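Collecting again, November 2023

We passed 258 episodes on the cabinet task this week. That is fewer than I wanted by now, but the earlier batch had to be thrown out when we found the gripper readings were saved one step behind the video.

The routine is the same as in January. One person drives the arm, the other resets and writes down anything odd. We do 30 episodes, take a break, then swap. I keep the log in a plain spreadsheet with a column for the start position, a column for the driver and a column for notes. The Soleria folder has the raw recordings and the Prato folder has the ones that passed review. 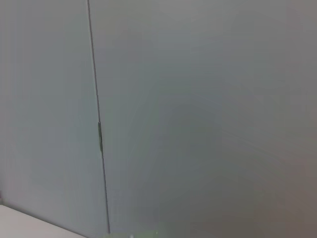
Most of my time goes to review. I watch the wrist view at double speed and mark where the approach starts and where it ends. Plain surfaces are the hard part. When the view is nearly all one color I can't tell how far away the arm is, and I doubt the model can either, so we now keep the side camera for every episode. Blurry stretches stay in. I used to trim them and the policy got worse on fast moves.

Of the last set I rejected 11. In 3 of those the driver stopped halfway to think, and the rest had dropped side video.

Training on the Utasari machine starts once the Fuchs copy finishes. Next I want more start positions from the left, where we have very little. I also need to rename the log columns before I forget what they mean.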